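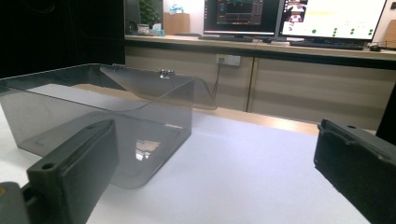

*Item 4: smoky gray cover with hinged top, on the white table.*

**MINUTES OF THE EQUIPMENT AND FURNISHINGS MEETING**
Bonitville Community Library, MacRitchie Room
Mar 22, 2023

**Present:** Arvo Hirvonen (chair), Eetu Tikkanen (minutes), the branch supervisor, the head of the music and audio collection, two members of the reading room staff.

**Apologies:** The facilities manager sent apologies and a written note, taken under item 5.

**1. Opening**

The chair opened the meeting at 4:05 p.m. The agenda was accepted with one change: the question of the display tables was moved behind the question of the covers.

**2. Minutes of the previous meeting**

The minutes of the November meeting were approved with a correction. In paragraph 6 the word "chairs" should read "chair pads."

**3. Matters arising**

The chair pads have been delivered and are in use in the reading room. Two did not fit the older chairs and have been returned to the supplier, Nilteso. A credit note has been received.

The broken shelf in the local history section has been repaired. The supervisor asked that heavy atlases be kept on the bottom shelf from now on. Agreed.

**4. Covers for the listening room**

Mr. Tikkanen reported on the hinged cover on the table in the listening room. It is made of thin tinted acrylic, with a curved edge where the top meets the front panel. Two small metal hinges are fitted along the top at the rear.

The head of the music collection stated that the tint was acceptable, as items can still be seen through the plastic. She asked whether a fully clear version could be had for the sheet music display, where visitors need to read small print. Mr. Tikkanen replied that the Rellulness catalog lists clear and smoky gray at the same price, $212 each.

The following points were raised in discussion:

- The plastic reflects the ceiling light. One member felt that this would bother visitors seated at the table. Another had not found it a problem. It was agreed to try the cover at the other end of the table before any decision on the lighting.
- Only a soft cloth and mild soap are to be used for cleaning. The spray kept under the front desk is not suitable for acrylic and is to be labeled accordingly.
- The lid is to be opened with both hands. Staff are to show this to new employees during their first week.
- Nothing is to be placed on top of a closed cover, including returned discs.

The chair asked whether the hinges could be replaced separately. Mr. Tikkanen did not have this information and will ask the supplier.

**Decision:** To keep the present cover in the listening room. To order one clear cover for the sheet music display, subject to a satisfactory answer on the hinges.

**5. Display tables**

The note from the facilities manager was read aloud. He proposes that the white tabletops be kept and that the wooden tables in the entrance hall be sanded and oiled during the summer closing. The quote received is for $1,097, with an additional $200 if the work has to be done on site.

The supervisor asked that the tables be taken out through the side door, as the main entrance will be in use by the painters. One member of the reading room staff asked where the donated books would be kept in the meantime. No answer was available and the matter was left open.

**Decision:** The quote was accepted. The additional amount is to be approved separately if needed.

**6. Labels and signs**

The reading room staff presented a sample label for the display cases. The type was considered too small. A second sample, set at 24 points, was passed around and preferred. The labels are to be placed on the tabletop in front of each item and are not to be taped to the acrylic.

It was noted that the sign for the listening room still gives the old opening hours. The supervisor will have it changed.

**7. Other business**

The key to the display storage closet has been missing for two weeks. Staff are asked to check their desk drawers. If the key is not found by the end of the month, the lock will be changed and the cost charged to general upkeep.

**8. Actions**

| Action | Responsible |
|---|---|
| Ask supplier about replacement hinges | E. Tikkanen |
| Order one clear cover, subject to reply | E. Tikkanen |
| Label the cleaning spray at the front desk | Reading room staff |
| Confirm quote for the wooden tables | A. Hirvonen |
| Correct the listening room sign | Branch supervisor |

**9. Closing**

The chair closed the meeting at 5:10 p.m. The date of the next meeting will be sent by e-mail.

Minutes taken by Eetu Tikkanen
Approved by Arvo Hirvonen, chair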